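Indoor Air Notes, Part 4: What the CO2 Log Says

Mon 29 April

I have been logging carbon dioxide in the office at Doddale since October. The sensor is a nondispersive infrared unit on a shelf at desk height, sampling every 30 seconds and writing to a text file. It has dropped out twice, both times during a router update.

The baseline before anyone arrives is close to outdoor air. With the door shut and a full meeting in progress, the highest reading so far is 1,223 ppm. Ermanno Leone asked whether that is dangerous. It isn't. It means the outside air supply is low for the number of people breathing in there.
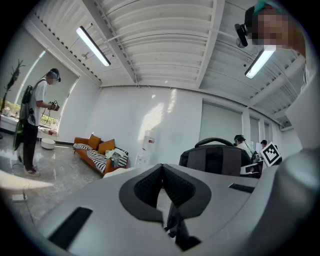 Calibration

Most cheap sensors recalibrate themselves by assuming that the lowest reading of the week is fresh air. In a room that never fully clears, the assumption fails and the readings drift low. I turned the feature off and now set the zero by hand, outdoors, out of the wind and away from the parking lot. Hold the sensor at arm's length or your own breath will spoil the result.

Omprakash Pandey runs the same model in the Pladgate office with auto-calibration left on. His numbers were lower than mine for most of the winter. We swapped units for a week and the difference followed the sensor.

Ventilation

The fan schedule now starts an hour earlier, and the door stays open between meetings. I set the alert at 900 ppm. It still trips on long afternoons, usually after lunch. A supply damper was found nearly closed and has been reset, so the earlier data can't be compared directly with anything after that.
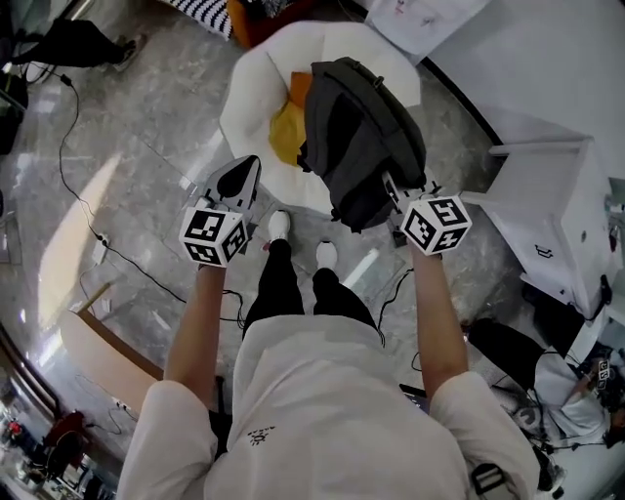
Round chair and backpack, Doddale.

The raw log needs its timestamps fixed before I post it. Next up is humidity.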